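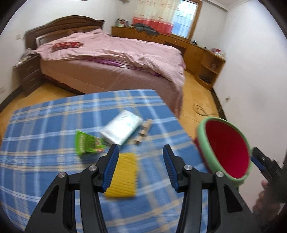
Why do most of us sleep better in a cool, dark room?
Your core temperature has to drop a little before you can fall asleep and stay asleep, and your brain reads darkness as the signal to get that drop started. A cool room helps your body shed heat, and a dark one keeps the signal clear.

Sleep and the Body Clock
Handout 4, Health Science Foundations, room 2104

Welcome to my favorite unit of the whole course! Everybody in the room is already an expert sleeper with years and years of practice, and yet the biology underneath is full of surprises. Keep this handout with your notes from the last unit (hormones), as we'll be leaning on it a lot.

1. Two systems, one bedtime

Sleep is run by two systems that work side by side. The first is sleep pressure. From the moment you wake up, a chemical called adenosine builds up in your brain, and the more of it there is, the sleepier you feel. Sleep clears it away. Caffeine works by sitting in the spots where adenosine would normally land, so the pressure is still building, you just can't feel it. When the caffeine wears off, all that waiting adenosine gets through. Hello, afternoon slump!

The second is the body clock, or circadian rhythm. It's run by a tiny cluster of cells deep in the brain, just above the place where the optic nerves cross. (The full name is suprachiasmatic nucleus. You need to recognize it on the test, but you don't need to spell it.) Left alone with no daylight, the clock in most people runs slightly longer than 24 hours, and morning light nudges it back into line every day.

Usually the two systems agree. Late in the evening the pressure is high, the clock stops sending its "stay awake" message, and off you go. When they disagree you get jet lag, or that strange second wind at dawn after a night without sleep. You're exhausted, your adenosine is sky high, and the clock is cheerfully announcing morning.

2. What happens overnight

Sleep comes in cycles. One cycle takes roughly an hour and a half, and a full night has several of them.

Stage N1: the drift. Muscles loosen, thoughts wander, and you may get that sudden falling jerk. Wake someone here and they'll often insist they weren't asleep.

Stage N2: light sleep. Heart rate and temperature go down. The brain makes short bursts of activity called spindles, which seem to be tied to learning. Adults spend more of the night in N2 than in any other stage.

Stage N3: deep sleep. Big, slow brain waves. It's hard to wake up from, and you're groggy if you do. Most of your growth hormone is released here.

REM: rapid eye movement. The brain looks almost awake on a recording, the most vivid dreams happen, and the big muscles of the body are switched off so you don't act them out. Isn't that great?

Watch the balance change through the night: N3 is packed into the early hours, and REM periods get longer toward morning. So a person who cuts the last two hours off a night loses a lot of REM and hardly any deep sleep. This is a point people mix up every year, so draw it for yourself once.

3. Light, and how much of it

Light is measured in lux. An evening living room is often under 200 lux. An overcast day outdoors easily passes 1000, and full sun goes far, far beyond that. Our eyes adjust so smoothly that we barely notice the difference, but the body clock notices! Special cells in the retina, separate from the ones we use for seeing shapes, report brightness straight to the clock. They respond most strongly to blue light.

In practice, morning light pulls the clock earlier and late evening light pushes it later. If you want to become more of a morning person, the walk outside before breakfast does more for you than a louder alarm.

4. Temperature and bedding

The temperature drop mentioned at the top happens largely through the skin, especially the hands and feet. Blood vessels there open up and let heat escape. That's why warm socks can help you fall asleep (I love this one), and why a warm bath an hour or two before bed can too. Both bring blood to the surface.

Many sleep guides suggest a bedroom in the 60s Fahrenheit. Treat that as a starting point. Bedding matters as well: cotton and linen let moisture pass through fairly easily, while some synthetic fabrics hold on to it. Two thin layers are easier to adjust at three in the morning than one very thick one.

5. Sleep diary assignment

Keep a diary for one week, starting with the night after this class. Each morning, write down:

Time you got into bed
Your best guess at when you fell asleep
Wake-ups you remember
Time you woke and time you got up
Last caffeine, and what it was
Naps, with start and end
How rested you feel, from 1 to 5

Please don't watch the clock at night to get the numbers right! Guesses are fine. Paper only for this one, no trackers. We'll compare the two methods in the next unit and it works much better if you haven't peeked.

Then write 200 words on one pattern you found, using at least two terms from sections 1 to 3.

Terms to know: adenosine, circadian rhythm, suprachiasmatic nucleus, spindle, REM, lux, melatonin (from the hormones unit, bring those notes).

Diaries go in the tray by the door before class starts.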